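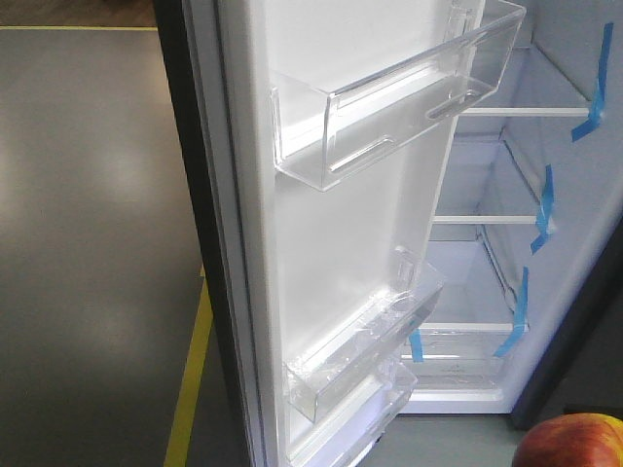 ## Week 9 — cold storage at home, and where food gets wasted

Household Food module, second half. Bring last week's sheet (the Kwan tables), we'll need it.

**Main points**

- Door = warmest part. Gets room air every time it opens. Clear bins like these: fine for sauces, jam, juice. Milk better on a shelf.
- Bottom shelf, raw meat, always covered. Drips.
- Salad drawer — humidity matters more than temperature here. Tomatoes stay out altogether, flavour goes.
- Cooked rice: cool fast, fridge, eat next day. Exam favourite!!

**The Nalla survey**

128 households, kept a waste diary through July. Bread top, then bagged salad, then milk. More than 18 gave up before the end, so treat the averages with care. Weakness — people tidy up their habits when they're writing them down. Compare Gimer study, which weighed the bins insted.

**Use by / best before**

Use by = safety. Best before = quality. Keep mixing these up in essays, please stop. Eggs are a bit of a special case, see reading.

**For next time**

- Nasix chapter on freezing, first half only
- Fridge thermometer reading at home, morning and evening, write both down
- Half a page: which shelf do you loose track of and why

Seminar groups swap rooms Saturday, back to normal after that.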